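Teaching a bench arm to build a sandwich, part 2: setting out the table and recording

By now you should have the Dorna clamped to the bench, the wrist camera wired and the gripper opening and closing from the keyboard. If the fingers still stick partway, go back to part 1 and redo the homing step before you carry on.

Everything in this part was done on the shared bench at Povero, which gets used for other jobs in between. For that reason the layout has to be something you can put back in a few minutes.

Choose a plain, matte surface. My first bench top was varnished and the overhead light bounced straight into the lens. Coloured dishes are fine, and they help you tell at a glance which object you're looking at when you scroll through recordings later. Put the plate toward the far left of the working area and leave the near right side clear so the arm has somewhere to swing.

Bring the arm to its start pose, open the fingers and check the wrist view. You want both fingertips showing at the bottom, with the plate and at least one whole bowl ahead of them. A second bowl can run out of view at the top. It will come in when the arm moves.

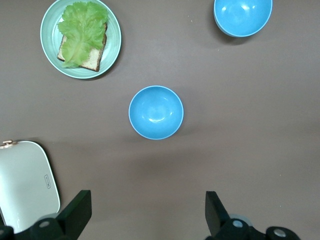

Camera and gripper

With the bread and lettuce on the plate, look at where the leaf sits. Lettuce spreads past the bread and hides most of it, so don't rely on the bread's outline to find the stack. I use the rim of the plate as the reference and measure everything from there.

Next, save the start pose. In the Flakberg software this is under Poses - Store Current. Name it something you'll recognise in a month, then send the arm away and call it back to make sure it returns to the same spot.

Set the grip force to 2 for lettuce and 8 for the rim of a bowl. Anything higher than 2 tears the leaf.

Record in short runs. Move one thing, go back to the start pose, stop. I shift the bowls a little between runs and turn the bread to a different angle, otherwise the arm only learns the one layout. My last set came to 808 runs, spread over most of March, and the folder was called Cervantes if you're following along with the shared files.

Before you pack up, wipe the fingers, park the arm and switch off at the wall. Training on the recordings is covered in part 3.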